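Isance Hand-Held Gripper for Demonstration Recording

The Isance is a two-finger gripper which a person holds in the hand and moves through a household task. The recordings are then used to train a policy for a robot arm. It was developed by Etornam Asante and Fiifi Dogbe at the Gorbridge workshop, and units are now available to other labs.

Each finger has a black-and-white marker on top. Our software reads the two markers in every image and calculates the opening between the fingers, so no encoder or cable is needed in the hand. Soft orange parts behind the black fingers give some colour contrast with the objects.

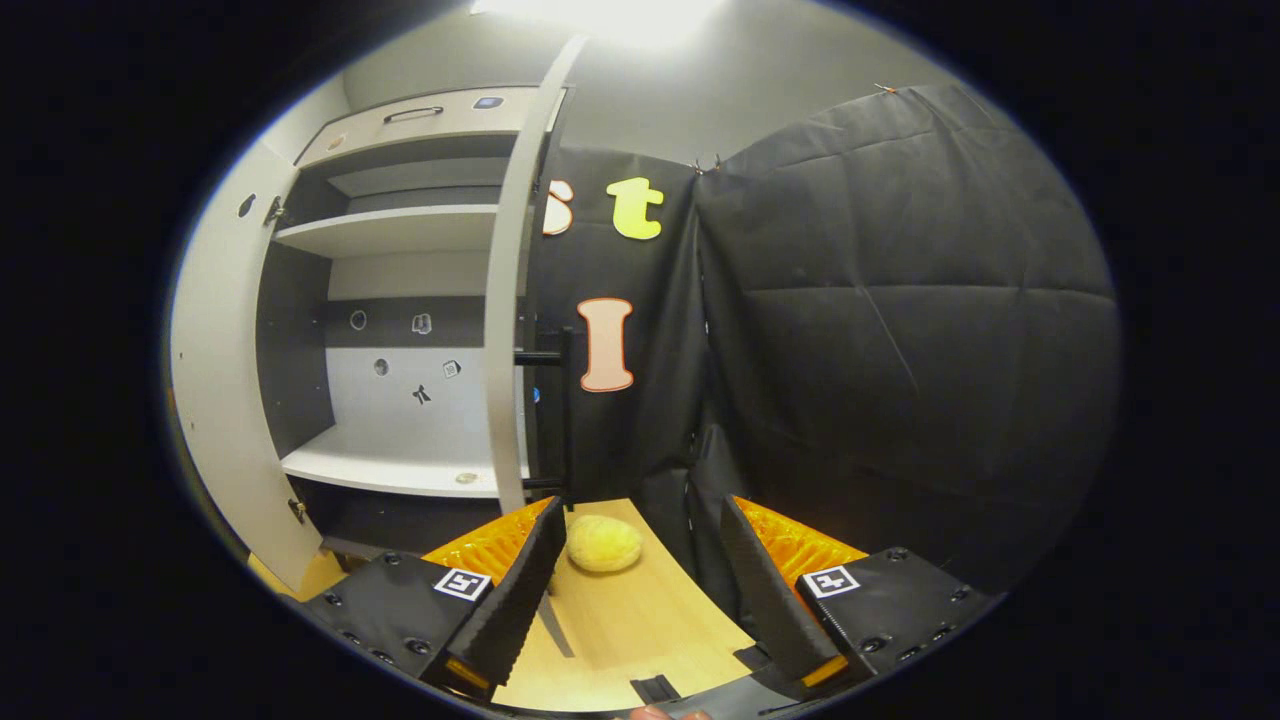 Method

Demonstrations are recorded at tables and open cabinets. The operator picks up one object, places it and begins again. In our July study we collected 1,347 demonstrations, and 200 of them were kept apart for testing. Ewurabena Zakaria compared training with the marker opening and training with images only. The first gave the steadier grasp on soft objects. On thin flat objects we did not find a clear difference, and this work is continuing.

White doors and shelves are included on purpose, as plain surfaces are difficult for camera tracking. Stickers on the panels help to recover the position. 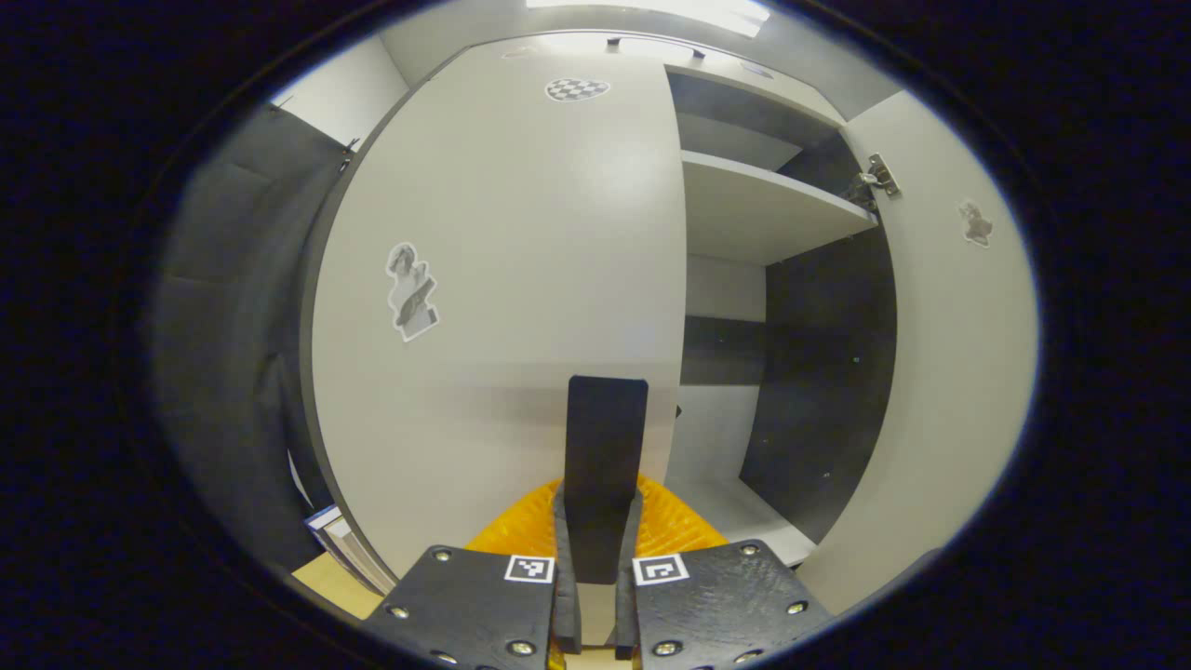 Isance gripper in front of a white panel, with the cabinet open at right.

Ordering

Sets of 8 spare finger pads can be ordered separately. For questions on the dataset please write to Nana Dankwa at Gorbridge.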